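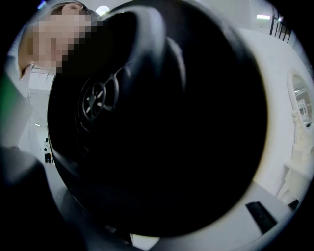 사진 출처: Proleseo

스티어링 휠 청소하는 방법

최종 업데이트: 2020년 11월 17일

스티어링 휠은 차 안에서 손이 가장 많이 닿는 부품이다. 손의 기름과 핸드크림, 먼지가 섞여 얇은 막처럼 쌓이는데, 검은색 무광 휠은 때가 잘 보이지 않아 청소를 미루기 쉽다. 림 위쪽에 빛이 닿을 때 특정 부분만 번들거린다면 닦을 때가 된 것이다.

준비물

극세사 천 두 장, 부드러운 솔(헌 칫솔도 괜찮다), 면봉, 중성세제, 미지근한 물을 준비한다. 전용 제품을 쓴다면 Fothergill 내장재 클리너처럼 가죽과 플라스틱에 모두 쓸 수 있는 것을 고른다. 알코올 함량이 높은 제품이나 매직블록은 표면 코팅을 벗겨낼 수 있으니 쓰지 않는다.

시작하기 전에

시동을 끄고 키를 뺀다. 스마트키 차량은 키를 차에서 떨어진 곳에 둔다. 운전석을 뒤로 끝까지 밀고 휠 높이를 조절할 수 있으면 가장 낮게 내린다. 문을 열고 차 밖에 서서 몸을 숙여 닦아도 되지만, 림 아래쪽은 좌석에 앉아서 닦는 편이 편하다.

1. 먼지 털기
마른 천으로 림 전체를 한 바퀴 닦는다. 스포크와 림이 만나는 안쪽 곡면에는 먼지가 잘 끼므로 솔로 가볍게 쓸어낸다.

2. 세제 묻히기
물 40ml에 중성세제 2방울을 섞는다. 천에 묻힌 뒤 물이 떨어지지 않을 때까지 꼭 짠다. 휠에 직접 뿌리면 안 된다. 가운데 허브에는 에어백과 경음기 배선이 들어 있어 틈으로 액체가 들어가면 고장이 날 수 있다.

3. 림 닦기
위쪽에서 시작해 오른쪽, 아래쪽, 왼쪽 순서로 짧게 끊어가며 닦는다. 뒷면도 잊지 말고 닦는다. 손가락이 감기는 자리라 앞면보다 더러운 경우가 많다. 천에 때가 묻어나면 깨끗한 면으로 접어서 쓴다. 가죽 휠은 바느질 선을 따라 솔을 한 방향으로만 움직인다.

4. 엠블럼과 허브
엠블럼 둘레와 튀어나온 테두리는 물기를 짜낸 면봉으로 돌려가며 닦는다. 별 모양처럼 홈이 있는 엠블럼은 홈의 방향을 따라 닦아야 솜이 걸리지 않는다. 허브는 세게 누르지 말고 천으로 쓸어내듯 닦는다. 버튼이 있는 휠이라면 버튼 사이도 면봉으로 정리한다.

5. 마무리
맹물에 적셔 짠 천으로 세제를 닦아내고 마른 천으로 물기를 없앤다. 문을 열어둔 채 완전히 말린다. 가죽 휠에는 Wumach 가죽 보호제를 콩알만큼 덜어 얇게 바를 수 있다. 광택제나 실리콘 스프레이는 손이 미끄러지므로 휠에는 쓰지 않는다.

잘 지워지지 않을 때

끈적임이 남으면 2번과 3번을 한 번 더 반복한다. 그래도 끈적이면 때가 아니라 코팅이 녹은 것일 수 있다. 이 경우에는 닦을수록 표면이 상하므로 복원 업체에 맡기거나 커버를 씌운다. 커버를 살 때는 림의 바깥지름을 먼저 재고, 운전 중에 돌아가지 않는 꼭 맞는 크기를 고른다.

청소 후 경고등이 켜지거나 경음기가 울리지 않으면 휠을 분해하지 말고 정비소에서 점검을 받는다.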